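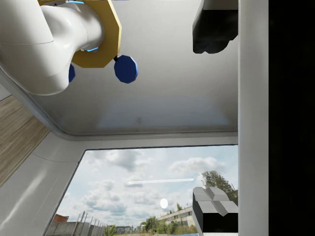 Computer rendering: a white robot arm with a gold-yellow flange and dark blue knobs.

Home Scores Features Recruiting Podcasts Subscribe

28 Mar 2019 | By our college football staff

4 min read

The bus to Pletari

Spring practice at Staniforth College starts with a speech about the bus. Freshmen assume this is a metaphor. They have been hearing about journeys since Pop Warner, and they nod along until somebody hands out the sheet with the mileage on it.

Pletari State is 193 miles away, one way, and it is the closest conference opponent. When the old league folded, Staniforth had a choice between going independent and joining five schools that seem to have been placed on the map by someone throwing darts from a moving car. It joined. The football team has been learning the rest stops ever since.

The roster usually runs to about 60, which fills one bus and a bit of another. The bit of another is prized. It goes to seniors, the punter and anyone with a doctor's note, and it has working outlets. The main bus has one outlet, by the restroom, and a line for it that forms before the restroom's does.

None of this comes up much in recruiting. A kid on an official visit sees the stadium, which seats 3,450 and looks terrific in October. He sees the weight room. He eats a very large omelet. If he asks how far the road games are, he is told that the team bonds on the road, and it does, in the way people stuck in an elevator bond.

Then there is the football. Staniforth has lost 7 straight at Pletari, and theories differ as to why. The coaches like to talk about tackling. The linemen blame the seats. A former quarterback, asked at an alumni breakfast, blamed a gas station burrito and would not be moved off it.

This year's fix is to leave a day early and stay overnight in Ciremik, a town with a motel, a decent diner and a high school field the team can borrow for a walk-through. The athletic department found the money by cutting the preseason banquet in August, a decision players took well once they remembered the chicken.

The players' parents are less sure. Many of them already drive the route themselves, and a motel night in Ciremik costs more than you would guess, there being only the one motel. A few are talking about tents.

Pletari, for its part, has the trip to Trandgate to worry about. It is longer, it goes over a mountain, and last season their bus arrived late enough that the band had played everything it knew and started again from the top. Pletari won anyway, by three touchdowns, and got home in time for breakfast.

Staniforth's spring game is next month. It is at home, and everyone is walking.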